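Subject: Re: [teleop-list] Zisau glove retargeting, left hand drifts
Date: July 2024

Quick one, on my way out, sorry for typos.

On the list last week:

> We log at 80 Hz on Hapeta and the left thumb closes late
> every time the operator brings it in from above. Right
> hand fine. Same config both sides. Anyone else? Also how
> many demos before you bother training?

Yes. Same here. Candotard build, two arms, two hands, tabletop pick and place with the pink plate. Left was late from day one. Ended up being the thumb offset – we had mirrored the right hand file and the sign on one joint didnt flip. Check that before you touch the filter settings. I wasted a day on filters.

Other thing, approach height. New operators come in low and knock the plate. We now tell them to stop over the rim, settle, then go for the fruit. Costs a second or so per demo. Worth it.
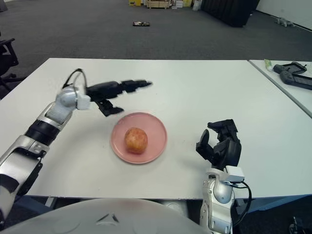 On Bevulberg we did the opposite, no pause at all, because the policy learned the pause and just sat there at playback. Trim it in post or don't teach it.

Fair point, that came in off-list while I was typing. We trim. Anything under a set wrist speed for more than 55 frames gets cut down before training. Script is ugly but I can post it if people want.

As for how many – we have 1,182 demos on this task and kept 1,000. Rest had dropped packets or the operator talking to someone mid grasp. First policy worth watching came well before that, so dont wait. Train early, look at where it fails, record more of that.

Also record the plate with nothing on it. We skipped this at first and the policy would go in and grab at air. Label those as their own task, hands stay open, end in the rest pose.
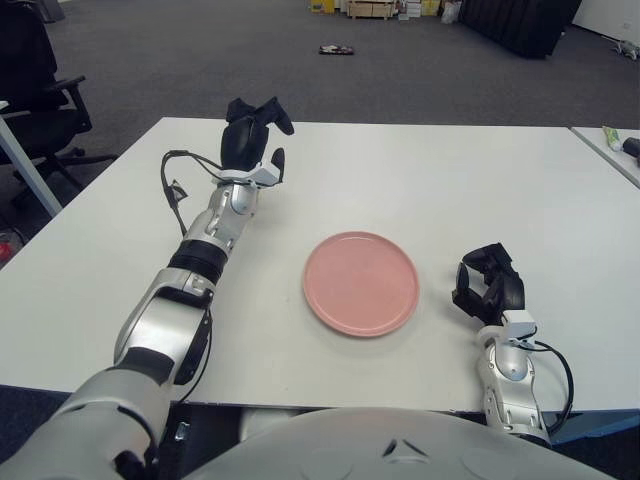

Keep the rest pose the same across operators too. Ours was all over the place untill April and you could tell from the playback who had recorded what. Now there is a start check, joints have to be inside tolerance or the logger wont arm.

Config diff for the thumb goes up on the Zisau wiki tonight, or tomorow. Ping me if it isn't there.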